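Losotstead Library Friends
Minutes of the monthly meeting, 9 September 2025, Ginlow Room

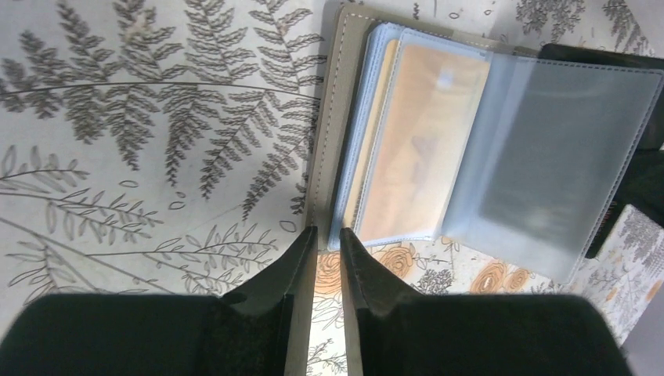

One member asked straight away if the seed swap could open an hour earlier next year, so people with small kids could come before lunch. Lots of nodding at that! Agreed to try it and see how the morning goes.

August minutes: approved with one fix (the plant shelf is by the Trevor Street door, not the front desk).

Seed library
What a summer. We lent out 90 packets, and 43 people have already promised to bring seed back this fall, which is wonderful for our second season. The purple beans were the big hit and we are down to 2 packets, so please save some if you grew them! Tomatoes need better labels. Several came back marked just "red."

Card holders
Members liked the idea of a wallet-style holder with clear sleeves for variety cards, so people can flip through at the desk. To be tried at the fall swap.

Arico beds
The raised beds on the Arico side are bursting with squash. Cleanup is set for after first frost. Bring gloves and a rake if you have one. The hose still leaks at the tap end and a new washer will be bought.

Talks
Saving lettuce seed was so popular that we will run it again, this time with a hands-on table. Suggestions for a winter talk: garlic, sprouting on a windowsill, or reading seed catalogs.

Other business
The return box needs a lid that shuts. Extra zucchini is on the table by the coats, please take some home.

Next meeting in the same room, same time.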